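4.2 How cooks decide that the jam is done

We come now to the part of the study we enjoyed most, and the part that gave us the most trouble in the writing. Everyone who makes jam at home has to decide, at some point, to turn off the stove. Go too early and you have a very nice sauce for ice cream. Go too late and you have something that has to be cut out of the jar with a knife (one of us still has such a jar, marmalade, from her first winter in Wodcombe, and is rather fond of it). The recipe books treat this moment as a matter of temperature. The cooks in our 80 households mostly did not, and we would like to spend some time on what they did do.

As described in Section 3, each household kept a kitchen diary over one fruit season, and between them they wrote up 936 batches. The diaries were much fuller than we had dared to hope. We had asked for the fruit, the sugar, the pot and the test used for setting, and many people also told us about the weather, the neighbour's plums, the price of lemons and what the children thought of the flavour. We have kept these remarks wherever we could, and several of them turned out to matter a good deal.

Four tests come up again and again. The cold saucer test is the favourite by a long way: a spoonful goes onto a saucer from the freezer, sits a minute, and gets a push with a fingertip to see if it wrinkles. Next comes the spoon test, where the cook lifts a wooden spoon and watches whether the last drops run together and hang off the edge in a sheet. A smaller group listened to the pot. They wrote of the boil going "lazy" or "thick sounding", and one diary calls it "the plop". The thermometer came last, and even its owners tended to use it alongside a saucer, as a sort of second opinion.

What surprised us was how seldom a cook relied on one test alone. Zane Grīnberga's diary, which she has kindly let us quote under her own name, has her going to the saucer, then the spoon, then back to the saucer, and finally calling her sister. Her apricot batches were among the most even in the whole set. We don't suggest that the sister is the active ingredient, but we do think that the pause is worth something. A pot taken off the heat while the saucer cools is a pot that isn't overcooking, and the diaries that mention doing this have fewer complaints of stiff or scorched jam.

Fruit made a difference too, as any cook would tell you. Currants and tart apples set so willingly that people hardly tested at all. Strawberries were the heartbreak of the season, and the strawberry pages are full of crossings-out, second boilings and extra lemon. Households in Rarkach, where the berries come in late and very ripe, reboiled more often than those in Skundomham, and they were also more forgiving of a soft set. "Runs off the toast, tastes like June" is a fair sample of the mood.

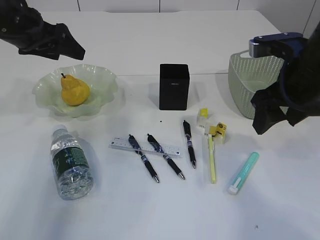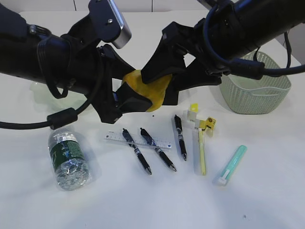 Figure 2. White tabletop with two robot arms: (a) first view, with the light green basket toward the back right; (b) second view, with the yellow object held between the grippers.

Kaja Liepiņa, reading an early draft of this section, wrote back that we had made far too little of the pan. In her kitchen, she said, a wide, shallow pan gives a set that can be trusted on the first saucer, while her grandmother's tall stockpot needs a good deal more boiling and fools her every time, and she would sooner borrow a pan from next door than make raspberry jam in the wrong one.

We went back to the diaries with this in mind, and we're grateful for the nudge. Pan shape had been written down for most batches, though not always in a form that made comparison easy ("the big one", "Mum's"). Where we could sort them, the wide pans did go with shorter boiling and fewer second attempts, and the difference was plainest for the soft berries. It was hard to see at all for currants. Batch size muddies things here, as people naturally reach for the tall pot when there is a lot of fruit to get through, and we can't fully pull the two apart with the records we have.

A word should be said about the 11 households that had never made jam before. We expected them to lean on the thermometer, and at first most of them did. By November they had drifted, nearly all of them, toward the saucer. Their reasons are charming and practical in equal measure: the steam fogged the dial, the probe wouldn't stay clipped to the pan, the number was right but the jam looked wrong. Anong Nakpan wrote that she had begun to trust her own eye at the third batch of plum and felt quite grown up about it. We return to these newcomers in Section 5, where we look at how their notes on sugar changed over the same months.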